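Kids' Corner > How Stuff Works > Around the House

Why Does Cloth Get Crinkly?

Grab a T-shirt. Scrunch it up. Let go. Wrinkles! But do the same with a plastic ruler and, well, don't. So what's going on?

Cloth is made of threads. Tons of them. Some go up and down, some go side to side, over and under, over and under. That's called weaving. Look realy close and you might see tiny squares, like graph paper.

Threads can bend and slide a little. When cotton gets wet and then dries all bunched up, the threads get stuck in their bent shape. Heat and a bit of steam let them relax again. That's how an iron works (grown-up job!!).

Some cloth is crinkly on purpose. Nice and soft, no ironing.

And the edge? Threads at a cut edge fall out. It's called fraying. So people fold the edge over and sew it down. Now it's a hem. Feel one, it's a bit thicker then the rest.

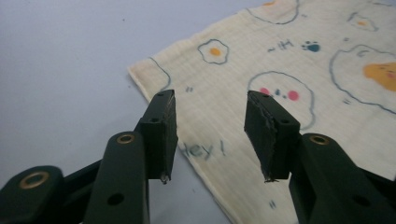
Crinkled cloth with a fried egg print. Find the hem!

Try it: fold a paper towel 5 times. Open it up. Count to 10. Are the lines still there? Now try a sock. Which one remembers the folds better?

More from Kids' Corner
- Why Do Socks Get Holes?
- What Is Soap Made Of?
- 8 Things To Do On A Rainy Sunday
- How Does A Zipper Zip?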